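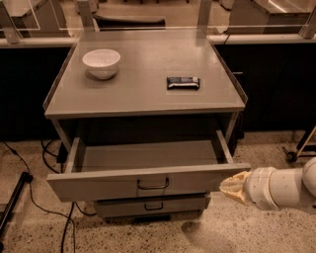 Eating at your desk: new policy at the Olton office

deskplant52
We got a memo saying no food at desks from September on, only in the break room. The break room seats 11 and there are 50 of us on the floor. Lunch is half an hour. Has anyone else had this come in, and did it stick?

marlowe_k
Had it at Grirton two years ago. It stuck for hot food. Snack bars and fruit crept back within a month and the managers let it go.

tinroof
I'm on the other side of this one. I sat next to a guy who ate tuna every day at 10:30 and I would have signed that memo myself. Half an hour away from the screen does you good anyway.

deskplant52
Fine, but where do I sit? I tried it yesterday. Every chair was taken and I ate standing up by the copier.

ledgerline
Ask for staggered lunches. We have three slots at Gendthorpe and it works okay. The late slot is unpopular so they rotate it every two weeks.

tinroof
Staggered is the answer. Banning it with no seats is dumb, I'll give you that.

marlowe_k
Rotating doesn't work if you're on phones. We tried. Calls run over, you lose your slot, and then you're eating a granola bar in the stairwell.

quietcarriage
Check what the memo says about why. Ours was mice. The pest company charged $525 for the first visit and the ban came the week after. If it's mice, sealed stuff in a metal cabinet is usually fine and you can ask them to put that in writing.

deskplant52
It says "cleanliness and shared standards." No mention of mice.

ledgerline
Then it's the carpet. They just replaced ours too.

quietcarriage
Could be. I'd still ask about sealed snacks. Wrapped bars don't leave crumbs on anything until you open them.

tinroof
They leave crumbs when you open them, though, and that's when people are at their desks.

deskplant52
Asked about slots this morning. They're "looking at it." Will post if I hear back.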